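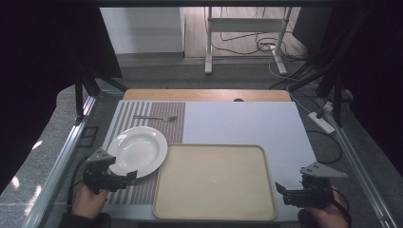
Lamwood school meals go back to plates and placemats

17 March 2025

The primary school in Lamwood has stopped using compartment trays at lunch, and from this week its pupils eat from a round plate on a placemat, with the fork laid beside it. The change follows a trial in February in the school at Flasden, where two classes had their lunch this way.

In total 160 children are concerned. Before the meal, seven pupils from the oldest class set the tables. They put down the placemats first, then the plates and forks. After eating, each child brings the plate to a trolley, and the trays are now used only for carrying bread and fruit to the tables.

The school bought the plates and mats from Coelho, a shop for kitchen goods in Flasden, and paid 2000 euros for everything. Half of the money came from the parents' association, which held a cake sale during the winter. The other half was paid by the town.

Lunch takes longer than before. The school has therefore given it 60 minutes, and the afternoon lessons begin a little later. Parents received a letter on this subject, and those who collect their children by bus are asked to look at the new times on the school's door.

Some parents had been worried about broken plates. According to the school, a few were broken in Flasden in the first days of the trial, and very few after that. The youngest pupils will keep their plastic bowls for soup until the summer.

The kitchen company Grovik continues to cook the meals, and the price for families stays the same. The school in Flasden will decide after Easter if all its classes will also change.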